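In Praise of the Small Bin

by Lorraine Marsden

16th March

My husband and I have been having the same mild disagreement for years, and it concerns bottles. Plastic ones, the everyday kind that water and soda and iced tea come in. He is of the opinion that an empty bottle can sit wherever it was emptied until the end of the day, when a sensible person goes around and gathers the lot. I am of the opinion that the end of the day is a place where good intentions go to take a nap. We are both still here and still married, so you may take it that the matter isn't urgent, but I've been turning it over again lately and I'd like to make my case properly.

What I want to argue for is the small bin. I mean one that stands right where the drinking gets done, on the table or the end of the counter, and that is too small to be forgotten about.

When we lived in the house on Dranum Road we had an enormous recycling tub, and I was proud of it. It held 64 gallons, it had wheels, and it lived outside past the garage, down two steps and around a corner. You'd think a family with that much room for its empties would have a clear kitchen. We did not. There were bottles on the windowsill and bottles beside the toaster, and there was very often one lying on its side behind the fruit bowl, with an inch of flat lemonade in it that had found its way under the cap and onto the placemat. All that lovely space was sitting outside in the rain, and the walk to it was just long enough for each of us to think, well, I'll take a few out together later.

The tub stayed behind when we moved, and in the new kitchen we made do with a little round-sided plastic thing I'd bought to keep potatoes in. I put it at the back corner of the table, meaning to replace it. I never have. People drop a bottle into it while they're still talking! My grandson, who won't hang up a coat for love or money, does it without looking up.

Now, there is more than one way of going about the job even once you've got your bin in place, and I have feelings about those too. Some people gather first: they lay everything together in the middle of the table, all different sizes and colors, and then work through the heap. Others do it one at a time as they come across them. I was brought up a gatherer, and I can see the appeal - you get a look at what you've got, and you find the half-full one before it goes in upside down. But a bottle on its side is a restless sort of object. It rolls if you breathe on it, and a heap of them on a smooth white table will wander off in several directions while you're reaching for the first. If you must gather, keep the heap small and keep it close to the bin.

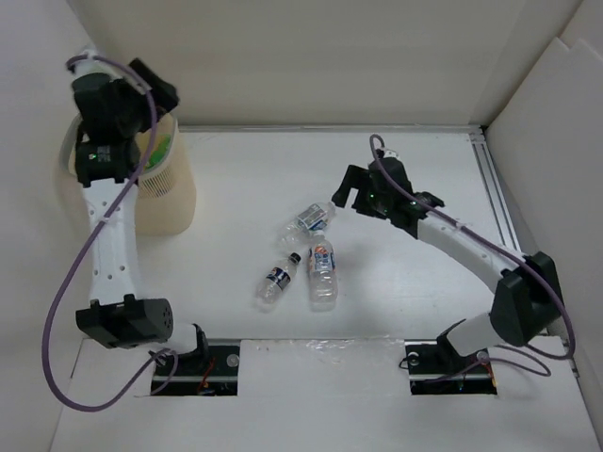
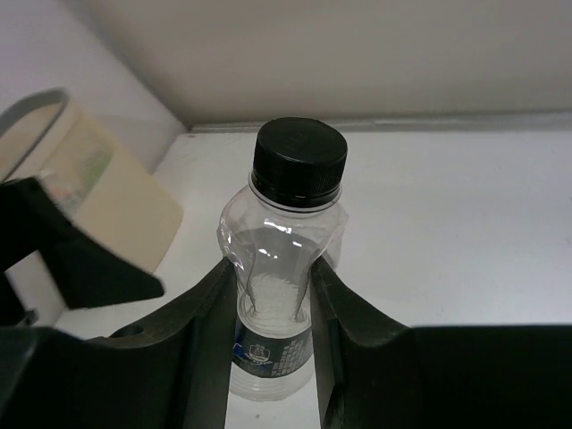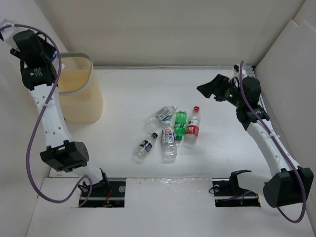 Plastic bottles, large as life, with the pale bin at the back of the table in the first and the last.

Then there's the squeezing. I know perfectly decent people who can't put a bottle away without wringing its neck first, and I'll admit the thin ones practically ask for it, they buckle in the middle at the least pressure. A squeezed bottle does take up less room. My quarrel is with doing it halfway. If you crumple a bottle with the cap off, it breathes itself partly back out again and you've had all the noise for none of the benefit. Squeeze it, and then put the cap on while it's still squeezed, or else leave the poor thing alone and drop it in whole. It's worth checking what your own town wants, as well. Ours likes the caps left on, and my sister's town, forty minutes up the highway, sends you a stern little leaflet if you do.

I have heard the objections to all this. The main one is that a small bin fills up, and yes, it does, and I think that's the best thing about it. It fills up where you can see it, and somebody has to carry it out, and the trip takes a minute and a half because there's hardly anything in it. The old tub needed hauling to the curb by a grown man in boots. I kept a tally one June, out of pure stubbornness, and I carried that little bin out 40 times. My husband thought this proved his point. I thought it proved mine, as I hadn't minded one of them.

The other objection is looks. My neighbor says she couldn't have a bin on the table where people eat, and she has a very nice table, so I don't press her. But a clean bin with a smooth rim and nothing in it that smells is no uglier than a fruit bowl, and a good deal better looking than empties scattered from one end of the table to the other. Rinse it when you rinse the dishes. Mine has little slots up the side from its potato days, so I hold it over the sink to do it and let it drip there a while.

I don't suppose I'll convert anybody who loves a big tub. There's a comfort in all that room, and for a household with a long driveway and teenagers it may well be the right answer at the curb end of things. I'd only ask them to try a small one at the table end for a week or two, any old tub that's wider than a bottle is long, and to leave it in plain sight within arm's reach of whoever drinks the most water. In our house that is my husband. He still says he'd have got around to it by evening.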